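Plirkero Demonstration Collection
Progress report for the spring period, through the end of May
Submitted to the Merness Fund by the Multumbridge site

Summary

The site has recorded 3763 demonstrations that passed review. All of them were made with hand-held grippers. Collection is on schedule, review is a little behind, and spending is within the amount approved for the period. We are asking for one change to the plan, described near the end.

Collection

Operators work in pairs, one recording and one resetting the items between takes. A morning block starts at 8:30 and an afternoon block at 1:00. We tried a third block in the evening and dropped it after two weeks. The takes from those evenings were slower and more of them failed review, mostly for hesitation in the middle of a motion.

The task list now has 49 entries. The bulk are pick-and-place jobs with household items. The rest cover opening and closing, wiping, folding, and handling large flat items such as boards and sheets. The flat items were added at the request of the Bhatt group, who are training the first policy on our data. Their early model did well on objects that fit between the fingers and poorly on anything wider than the gripper opening. It tended to come down in the middle of a flat surface and close on nothing.

Operators have been told to approach flat items by an edge or a corner, to vary which one they use, and to avoid correcting the item's position with the free hand. That last instruction took some repeating. Takes where a bare hand enters to straighten something are still the most common rejection in this group.

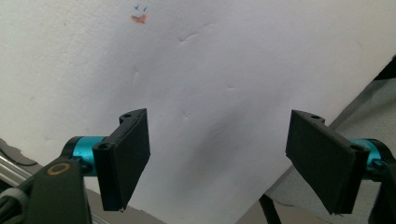
Do unsuccessful takes get thrown away?

They are kept in a separate folder with a short reason code and are left out of the total we report. The Bhatt group has asked for them twice, once to train a success detector and once to check whether their model was copying a bad habit. Storage for them comes out of the existing budget.

Review

Every take is watched once at double speed by someone who did not record it. The reviewer checks that the task label is right, that the motion runs from start to finish, and that the tracking did not drop out. Tracking loss was the main technical problem in March and April. The software lost its position over plain surfaces with little for the camera to follow, and large pale items were the worst for this. We changed the starting instruction so that each take begins with a slow sweep of the surroundings, and losses came down. We have not yet measured by how much on the flat items alone and will report that next time.

The review backlog stands at nearly 20 hours of video. One operator per afternoon block has been moved to review until it is cleared.

Equipment

We have 3 grippers in regular use. Finger pads wear with daily handling and are now checked at the start of each morning block. One gripper was out of service for six working days in April waiting for a replacement encoder. We have since bought a spare. Calibration is done each morning and again after any drop, and the results are logged with the day's takes.

Requested change

The plan calls for the same number of takes on every task. We would like to reduce the target for the simplest pick-and-place entries and put the time into flat items and folding. The Bhatt group supports this. The total number of takes would stay the same and no additional money is needed. If Merness agrees, we can switch over at the start of July.

Next period

Clear the review backlog. Finish the second room at Multumbridge, which needs lighting and two more work surfaces. Deliver the second Plirkero release, with updated task labels and the reason codes for rejected takes included as a separate file.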